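Zamani セル 写真ギャラリー(2月分、クラックソープ作業場)
挿入作業中にハンドが開かなくなった件。急ぎでまとめ、あとで直すかも。 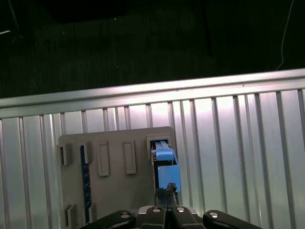

開放指令が落ちる不具合、2月の連続運転で出ました。109サイクル目。挿入まで終わって、プログラムは「開いた」と思って次へ進む、指は閉じたまま、アームは退避に入る。当然ケーブルが引っ張られる。手首側の力が43Nまで上がったところで保護停止。止まったからよかった、で済ませたくないのでこのページを作ってます。対象は右上の角ソケットに入れる水色の部品で、面倒なのはその下。ブロックの下から黒いケーブルの端がハンドの掌のほうへ垂れていて、先がほつれてもつれている。左右の指に挟まれているように見える、この位置関係で退避が始まると部品ごと持っていかれる。ボードは波板の金属パネルの前に立ててあるので、横に逃げる余裕もあまりない。手首カメラの画だと指の先で何が起きてるか手前の黒いハンドに隠れて見えにくい。これ、前から言われてた。

■ 写真メモ:ボードまわり
平たい灰ベージュの樹脂ボード、縦置き。左寄りに濃紺の細い基板が縦に一本。
背の高い枠が二つ並んでるところ、今回の作業では使いません。問い合わせが来たので書いておく。

■ 写真メモ:光
パネルの真ん中、水色の部品の後ろあたりが白っぽく光ってる。ビジョンの輪郭抽出がここで弱い。
停止の原因とは別件。別件だけど、把持判定に画像を使う案が出たときに必ず引っかかるので覚えておくこと。

■ 写真メモ:ハンド
指と掌の上面に銀色のボルト頭。増し締めは停止後にウシャさん(Usha Kotian)が確認、緩みなし。
つまり機械側のがたつきではない、といったん置きました。

■ 停止のときの流れ
ログから拾ったもの。時刻はコントローラの時計で、PC側とずれてるので並べ替えないでください。

14:06 挿入動作開始
14:06 押し込み完了の判定、正常
14:06 開放指令 送信(Okside 側のログにあり)
14:06 ハンド側、受信記録なし ←ここ
14:07 退避開始
14:07 力超過、保護停止
14:09 セル扉を開ける。扉インターロックは正常に動作
14:20 ライさん(Narayanan Rai)に電話、以後手動

受信記録がないのに先へ進んだのは、開放完了を待つ処理が「タイムアウトしたら完了扱い」になっていたため。いつからそうなってたのかは履歴をたどり中。たぶん試運転のときにサイクルを短くしたくて入れて、そのまま残った。書いた本人がたぶん私です。すみません。

■ 安全面で引っかかっているところ
扉を開けるまでの2分、停止中のアームは引っ張った姿勢のまま保持していた。ケーブルに張力がかかった状態。扉を開けてすぐ手を入れてはだめです。ハンドを手動で開くとケーブル端が跳ねます。軽いものなので大けがにはならないと思うけど、顔を近づけて覗き込む位置なんですよね、どうしても。

保護眼鏡、この日は私はかけてました。もう一人はかけてなかった。責めるつもりはないけど書きます。

当面の手順:
・停止したらまず非常停止ボタンも押す。保護停止だけの状態で中に入らない
・ケーブルの張りを横から目で見る。正面から覗かない
・アームを低速でケーブル側に少し戻し、たるませる
・それからハンドを手動で開く
・部品は抜かずに残す。原因調べに使うので、きれいに直さないでください

最後のが一番守られてません。親切で片付けてくれるのはわかるんですが、片付けられると何もわからなくなる。

■ 再現試験
ソケットなしのダミーで、同じ動作を31回ずつ。
タイムアウト=完了扱いのまま:指令落ちが1回。
待ち処理を直して再送ありにしたもの:落ちは起きたが再送で開いた。
指令が落ちること自体はまだ直っていません。ここ誤解されやすいので太字にしたいけどこのページ太字が使えない。

通信ケーブルの取り回しをウォリアさん(Sowmya Warrier)が疑っていて、アームが伸びた姿勢のときだけ落ちるんじゃないかと。ログを見ると確かに伸びた側に寄ってる気はする。数が少なすぎてなんとも。メノンさん(Murali Menon)はハンド側の電源の瞬低を見たいそうで、測定器の順番待ち。

Fluvov さんには問い合わせ済み。返事は「受信バッファの挙動を確認します」まで。ファームの版数を聞かれたので答えました。版数シールはハンドの裏側、外さないと読めない場所にある。なぜそこに。

■ 変更したところ(Okside の設定)
開放待ち:タイムアウトで停止、に変更。進まない。
再送:2回まで。
退避開始の前に指の開度を読み直す処理を追加。開いてなければ動かない。
退避の最初だけ速度を落とす。7mm ぶん。
力の上限は下げる方向で検討中。下げすぎると挿入の押し込みで止まってしまうので、区間ごとに分ける必要あり。ウムさん(Bok-nam Um)が今週やってくれてます。

開度の読み直しには弱点があって、ほつれた線の細いのが指に引っかかっている場合、開度は「開」と出るのに線はくっついてくる。だから端末処理のほうもちゃんとしないといけない。ほつれた端はロボットに渡す前に熱収縮チューブで巻く、という案で進めてます。巻くと太くなって今の指の形だと滑るかもしれず、指の先にゴムを貼るかどうかはまだ決まってない。

■ よく聞かれること
部品は壊れたか → ラッチは無事。ケーブルの根元は判断保留、通電確認してから。
ボードは動いたか → 位置を測り直して問題なし。固定ねじは念のため全部見た。
もう運転していいか → 自動はだめ。手動低速で、二人以上いるときだけ可。
夜の無人運転 → 当分なし。予定表に残ってるのは消し忘れです、消しまます。

■ 残っている作業
通信ケーブルの固定位置の見直し(ウォリア)
電源波形(メノン、測定器が空きしだい)
力の上限の区間分け(ウム)
手順書の差し替え。セルの扉に貼ってある紙が古い版のまま、見た人は剥がしといてください
ハンドを外して版数シールを写しておく(ウシャさんと私)
手首カメラの取付角。もう少し起こせば指先が見えるはずだけど、起こすとケーブル類に当たりそう。要現物合わせ

気づいたことがあればセル横のノートに。口頭だと忘れます。波形が取れたらこの下に足します。

お問い合わせ:Zamani セル担当(クラックソープ作業場 内線31) | © Zamani セル作業班 | ページの先頭へ戻る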